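Galería: tareas domésticas y de taller con pinza de dos dedos

Estado de las pruebas, junio

Llevamos desde la primavera haciendo la misma pregunta con distintos objetos: qué parte de una tarea corriente puede ejecutar hoy una máquina sin que intervenga una persona a mitad de camino. En esta página se recogen las notas de la última serie, dedicada a la recogida de superficies. Se entiende por tal dejar una mesa o un banco de trabajo en condiciones de volver a usarse: retirar lo grande, retirar lo pequeño y limpiar lo que queda.

Las tres fases no tienen la misma dificultad. La primera está razonablemente resuelta para objetos rígidos de tamaño medio. La segunda depende casi por completo de la geometría de los dedos y del error en altura. La tercera exige contacto continuo y control de fuerza, y es donde más intentos se pierden.

El protocolo lo redactó Chia-jung Tseng y lo revisó Roald Granström. Cada tarea se repite 20 veces con la misma consigna y sin reajustes entre repeticiones. Un intento es válido si el objeto termina en su destino y la superficie no ha sufrido daños. Si el operador toca algo, el intento se anota como fallido, aunque el resultado final sea correcto.

Objetos rígidos

Tazas, destornilladores, cajas pequeñas, frascos con tapa. Es el grupo con mejores resultados, tanto en la cocina de pruebas como en el banco del taller de Cairns. Los fallos se concentran en los objetos cilíndricos tumbados, que ruedan al primer contacto lateral. Una aproximación vertical más lenta reduce el problema y alarga el ciclo.

Objetos blandos

Paños, bolsas, guantes de trabajo. El agarre en sí rara vez falla: basta con pellizcar cualquier pliegue. Lo que falla es el destino. Un paño soltado sobre una pila no queda doblado, y un guante entregado del revés no sirve al siguiente operario. Pei-shan Lo propuso puntuar por separado agarre y entrega, y así se hace ahora. Con una puntuación única el grupo parecía mejor de lo que es.

Piezas pequeñas

Arandelas, tornillos, clips, granos de arroz. Con dedos paralelos y almohadillas planas, el límite práctico lo marca la distancia entre el borde inferior de la almohadilla y el tablero. Si es excesiva, la pieza queda por debajo del cierre. Si es nula, la almohadilla arrastra sobre la superficie y desplaza la pieza antes de cerrarse. El margen útil es estrecho y varía con la inclinación del dedo.

Lambros Stamatopoulos probó un juego de almohadillas con el canto inferior rebajado. Mejoró la recogida de arandelas y empeoró la de cajas, por pérdida de superficie de contacto. Se descartó el cambio automático de dedos: el mecanismo añade peso y ocupa un tiempo que a una persona le basta para terminar la mesa con la mano.

Restos y marcas

Migas, virutas, motas, manchas secas. Una pinza no es la herramienta adecuada para esto y no pretendemos que lo sea. Interesa, no obstante, saber si el sistema distingue un resto recogible de una marca del propio tablero. Desde arriba, una mota oscura sobre madera clara puede ser una miga, una mancha o un defecto de la veta, y la decisión correcta cambia en cada caso: pinzar, frotar o no hacer nada.

Para entrenar esa distinción se reunieron alrededor de 400 secuencias cortas. Ching-wen Tsang las etiquetó en tres clases, con una cuarta para los casos dudosos. La cuarta resultó más numerosa de lo previsto y se ha mantenido. Un sistema que declara no saber y pasa al cepillo nos parece preferible a otro que cierra los dedos sobre una mancha y da la tarea por terminada.

Influencia de la superficie

Las maderas claras con acabado liso reflejan la luz cenital, y en la zona de brillo se pierde contraste. Las superficies mates de color uniforme dan menos falsos positivos. En el banco metálico de Gukden el reflejo es aún mayor, y allí solo se han ensayado objetos rígidos.

Valoración provisional

Para recoger una mesa con objetos rígidos y separados, la respuesta es sí, con supervisión. Para dejarla limpia, todavía no. En el taller la situación es algo mejor, porque las piezas se conocen de antemano y el banco no cambia de sitio.

La serie siguiente se hará con el brazo del proyecto Drindora y con una herramienta de frotado intercambiable. Se mantendrán el protocolo y los criterios de validez, de modo que las tablas puedan compararse fila a fila. Las hojas de resultados por tarea se piden a Roald Granström, indicando el grupo de objetos.
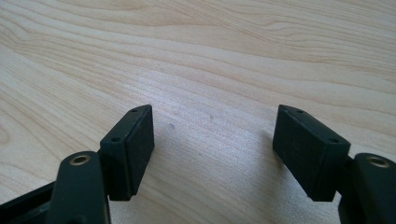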